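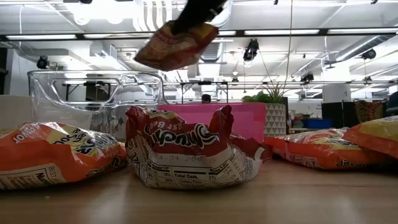

One reader of our draft wrote that a report on sorting snack bags ought to say early on how the program decides it has failed. We moved that part up. The rest follows the order in which the software runs: perception, planning, control, and the tools we wrote to look at the logs.

Two-Arm Bag Sorting: Software Report
Stunwood, Robotics Project Course
May 10, 2019

1. What counts as a failure

The task is to pick snack bags off a table with two arms and put each one in the container assigned to its group. The program stops an attempt and marks it failed in any of these cases:

The gripper closes fully. There is nothing between the fingers.

The gripper reports a grip, but the bag is still at its old position when the arm has lifted.

The bag is released and does not show up inside the outline of the assigned container.

The planner returns no path within its time limit.

Each case has its own code in the log. Our first version had a single code for all four, and we lost most of August to that. We could see that attempts were failing and had no way to tell which part of the program to work on. Splitting the code up was a small change and we should have done it in the first week.

A failed attempt is tried again once with a different grasp point. After a second failure the bag is put on a skip list, and the program comes back to it when every other bag is done. Often the bag has become easier to reach by then, with its neighbors gone.

2. Perception

Bags are harder to find than boxes. They wrinkle, they shine under the ceiling lights, and the same product looks different every time it is put down. Two bags of similar color that touch will often be seen as one.

We use an overhead view and a side view. The overhead view finds the outline of each bag on the tabletop. The side view is used only after a lift, to check that something is hanging from the gripper.

The outline step runs in three stages. The table is subtracted first, using a stored picture of the bare wood. The remaining areas are then split wherever the color changes sharply. Last, each area is compared with a set of reference views and given a group. We collected 200 reference views by hand, turning the bags over and upside down so the matcher would not depend on which way the lettering runs. We first tried reading the brand names and gave that up. Too many bags land on their faces or have a fold through the name.

Touching bags were the main problem. The color split works when the two bags are clearly different, such as a dark red one against a yellow one. It does badly with two orange ones. For those we added a size rule: an area larger than the largest known bag is treated as a pile, and the program picks at its edge instead of its center. It then looks again. The rule is crude, but it brought the pile errors down more than the work we put into better edges.

The containers are found with the same code, except for the clear one. Its walls hardly show up against the wood and the matcher kept placing it slightly wrong. We ended up typing its position into the settings file at the start of each session. This is listed under open problems.

3. Choosing a grasp

A bag has stiff parts and soft parts. The sealed strip at each end is flat and thin, and fingers close on it well if they come in straight. The middle is full of air and tends to slide away when it is pressed from above.

For each outline the program makes a list of candidate grasps. Every candidate is a point, an angle for the wrist, and an opening width. They are scored on distance to the nearest other bag, distance to the sealed end, and how far the wrist must turn. The weights were set by hand and then adjusted from the logs.

Corner grasps score well under this scheme, and they hold. The trouble is at the other end of the move. A bag held by one corner tilts and hangs low on one side, so it takes up more room than its outline suggests. Early on, the planner treated a held bag as a point at the fingertips, and bags were dragged across container walls. We now attach a box to the gripper in the planner's model. The box is as long as the bag's longest side and hangs straight down. It is larger than the real bag in nearly every case, so the arm lifts higher than it needs to, and we accepted the lost time.

4. Planning for two arms

Paths are computed with Kurnari, the planning library used in the course. We run version 2. It plans one arm at a time and has no idea that a second arm exists, so sharing the table was our job.

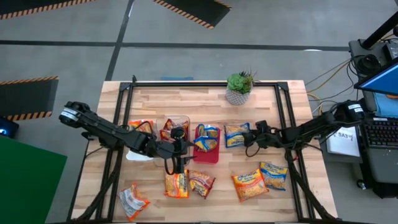

Why not plan both arms together as one machine with twice the joints? We tried it in simulation, and the search took too long to be useful. Planning time went up sharply, and many requests hit the limit before any path was found.

What we do instead is divide the table into zones. A zone is a block of space above the tabletop, and an arm must hold a zone before any part of it may enter. The zones near each arm's base belong to that arm all the time. The ones in the middle are shared, and so is the space over the containers. Before a path is sent to an arm, the program works out which zones it crosses and asks for all of them at once. If one is taken, the arm waits where it is.

Asking for all zones at once matters. Our earlier version asked for them one by one along the path, and the arms would regularly stop with each one holding the zone the other wanted. Neither would let go. The fix was simple after we had seen it in the log, but it made the arms wait more. With the containers grouped toward one side, one arm has short trips and the other has to reach across the shared space for each bag. The far arm spent a large part of its time standing still.

We reduced this in two ways. A zone is now released as soon as the whole arm has left it, without waiting for the move to end. The scheduler also prefers to give a waiting arm a job on its own side, such as moving a bag away from a pile, when there is one. Both changes were tested in Zosetti before they went onto the arms.

5. Control

The control program sends joint targets at a fixed rate and reads back position and motor current. Paths from the planner are smoothed first. Without smoothing the arms shake at each corner of the path and the bag swings.

The gripper is closed until the current rises above a threshold. Choosing the threshold took several tries. Set low, it stops when the fingers touch the outside of a puffed bag and the bag slips out on the way up. Set high, it crushes what is inside. We keep one threshold per bag group in the settings file.

All motion stops if the two arms' zone records disagree with their measured positions. This check runs separately from the scheduler, on purpose, so that a bug in one will not hide in the other.

6. Simulation and log tools

Zosetti does not model soft bags. We used flat boxes with a low friction value, which was good enough for testing zones and paths and no use at all for testing grasps. We ran 1,000 simulated sorting rounds with random bag positions to look for the two-arm standstill described above. It came up in 13 of them with the old zone code. With the new code and the same starting positions it did not come up.

The log viewer is called Aidoo. It reads a session log and draws a bar for each arm, colored by what the arm was doing: moving, gripping, waiting for a zone, or waiting for the planner. Clicking on a bar opens the overhead view saved at that time along with the outlines the program had found. Most of the fixes in this report began with somebody scrolling through those bars. If we had to keep one piece of the code, it would be this one.

The viewer is slow on long sessions. It loads every saved view at the start, and it should load them when they are clicked.

7. Open problems

The clear container still has to be entered by hand. A strip of colored tape along its rim would probably solve this, but we wanted a method that works on containers as they come.

Piles of same-colored bags are picked from the edge with no idea of how many bags are in them.

A bag that falls outside the overhead view is forgotten. The program reports the round as complete.

Grasp weights are set by hand for the bag groups we have. A new group means new reference views, a new current threshold, and an afternoon of checking. The steps are in the setup notes that go with the code, in the same folder as the settings file.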